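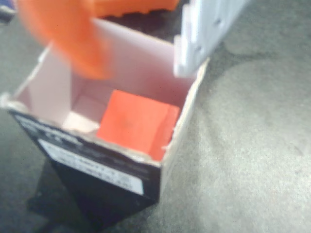

Questions I get about storing blocks, cubes and other small toys

I sell secondhand toy blocks through my little shop, Sukimix, and I answer the same emails over and over. So I finally sat down and typed everything out! Last updated 13 Dec 2022.

Do I need to buy proper bins?

Nope. I keep most of my own blocks in old cardboard boxes and have for years. Shoe boxes, gift boxes, the thing your blender came in, whatever's in the closet. I did buy a set of Pritimow bins once (the clear ones with the snap lids) and they're fine, but the lids drove me nuts and the kids never put them back on.

What if the box is beat up?

A ripped flap is no big deal. I just tear the rest of it off so it doesn't catch on sleeves. What I look at is the bottom. If it sags when you pick the box up, run packing tape along the seam, inside and out, and it'll be good for another year or so.

How many blocks can one box hold?

Depends on the blocks, obviously, but go by weight. I stop at 3000 grams for a regular cardboard box. The biggest lot I ever sorted was 3528 pieces and I spread it over a whole wall of boxes (my back was not happy with me).

Should I sort by color or by shape?

Shape, if little kids are the ones cleaning up. Color sounds nice until somebody's holding a cube that's sort of red and sort of orange and there's a big argument about which box it goes in. Cubes with cubes, done.

My blocks have blotches and pale streaks. Are they ruined?

I get this one a ton, mostly about the reds and oranges. Please don't toss them! I sell the marked ones as players' lots at a lower price and they go faster than the perfect ones. Wipe them with a barely damp cloth, let them dry overnight, and leave it at that. No sanding, no bleach.

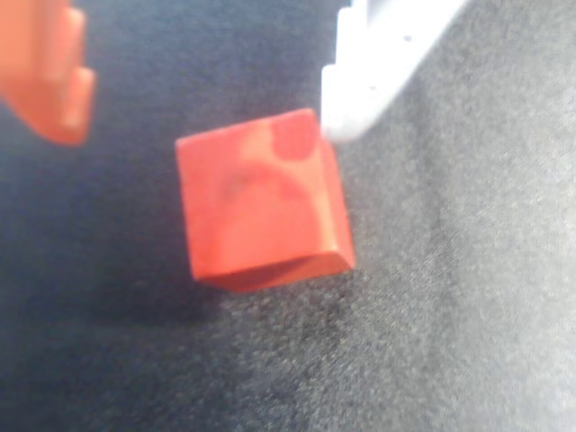 Kyei wrote in to say that a damp cloth did nothing at all for a set that had been in the attic since June, and that a plain white eraser, rubbed very lightly, took off most of the smudges. I've tried it since and it works pretty well on matte blocks. Go easy on the corners.

Is carpet okay to play on?

Sure, it's quieter, and your downstairs neighbors will love you. Towers wobble, though, so I slide a big piece of cardboard underneath. Shake out the fuzz before things go back in the box.

Do you buy blocks?

Yes, in lots of 200 or more, any brand, mixed is fine. I'm especially short on Likon cubes right now, so if you've got those, email me first and I'll cover the shipping.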